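**Tallness path robot, open day, 18th September**

Verdict first, for those who only read the top: a decent machine, a slightly daft day out, and the sandwiches were better than they needed to be.

The Tallness is a small wheeled robot made by Deschamps for checking paths. It drives along, looks at the surface and tells somebody in an office where the edges are going. The people at Pristton have had one on trial and invited anybody with an interest in paths to come and watch. I look after a few miles of bridleway, so I suppose I have an interest in paths. My wife has other words for it.

We began in a tent with Ifeoma Ownership-of-the-Clicker – sorry, Ifeoma Ogunleye, who ran the day and never once let go of the thing that changes the slides. She was good. She told us the price early (eye-watering to buy, bearable to hire) and admitted that the battery gives you 90 minutes on the flat and sulks on hills. Then we were shown the robot's own view of the trial path, which goes up on a big screen while it works.

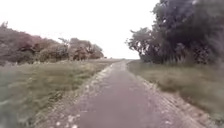 *The robot's view of the trial path, looking straight down the middle.*

Now, the picture is soft. I'd been hoping for something I could count blades of grass in, and what you get is closer to looking through a bathroom window that somebody has made an effort to clean. Trees go to mush. The colours lean towards mauve, so that perfectly ordinary asphalt looks as if it's going out for the evening. For a machine whose whole job is looking at things, I'd mark it down for that.

But you can see where the edge is breaking up, and you can see grass creeping in over the cobbles. That's most of what I walk out to look at anyway, usually in worse trousers.

The controls are simple. You draw a line on a tablet, press the green button and stand back. A retired surveyor from Steltow had a go and managed it at the second attempt, the first having been spent trying to zoom in on his own house. Stopping it is one big red button, which I approved of. Turning it round takes 5 separate taps, which I didn't.

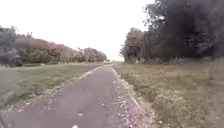
Loose stuff is the other thing I wanted to know about. Gravel and bits of leaf gather along a kerb and stay there until somebody on a bicycle finds them. The Tallness will flag a patch like that if you ask it to, though you have to set how fussy it should be, on a scale that has no numbers and no words. Ogunleye suggested starting in the middle. The report comes out as a map with orange blobs, and it is quite readable once you've found the button that hides the logo.

Things I liked: the quiet, the handle on top, the plain printed manual. Things I didn't: the lead for the charger is far too short, the carry bag is extra, and the tablet screen is hard to read outdoors, where I gather most paths are kept.

Would I buy one? No. Would I hire one for 2 days after the winter, when everything has crumbled at once? Probably, yes, if Deschamps sort out the picture. Ogunleye says a sharper camera is due in October and will fit the old body. I've put my name on the list, and I've asked about the lead.

Parking was 70 yards from the tent. Bring a coat.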